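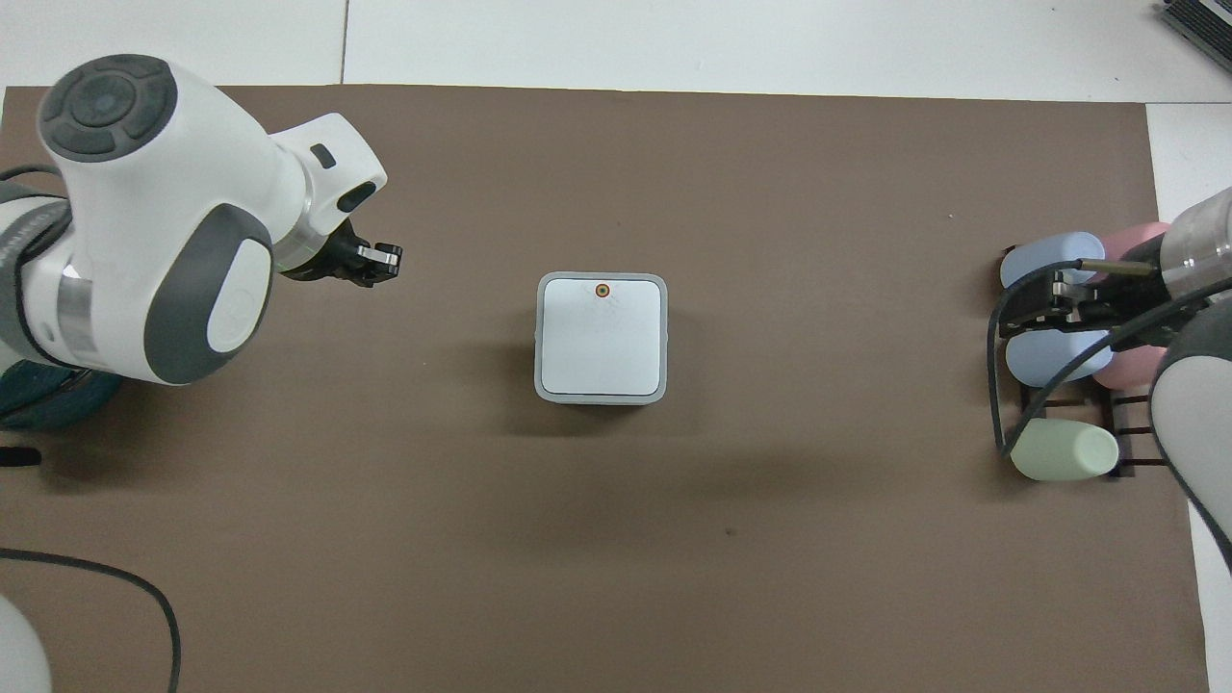 Ticket 656: Speed limit not applied after mode change, two-arm bench
Status: Closed
Opened by: Sumeya Mersha
Assigned to: Olanrewaju Babalola

Sumeya, 9:40
Switched the bench from auto back to teach. Left arm dropped to the reduced speed, right arm stayed at 60 per cent. Our bench rules say both arms come down before anyone reaches over the mat. Stopped both and tagged the bench out.

Olanrewaju, 10:15
Checked the Grultard controller log. The mode change reached the left arm only. The right arm's safety profile was overwritten when the Onishi settings were restored in April. Please leave the tag on.

Olanrewaju, 11:05
Reloaded the profile and compared checksums on both arms. They match. Ran 31 mode changes with the grippers open and the rack out of reach. Both arms slowed every time.

Raili Ojala, 1:20
Fine to remove the tag. Two changes to the bench rules:
- After any restore, compare the safety profile on each arm and write the result in the log.
- Whoever does the restore doesn't sign it off.

Sumeya, 1:35
Tag removed. Rules page updated. Still need to check the Skolora bench, which had the same restore. Opened as a separate ticket.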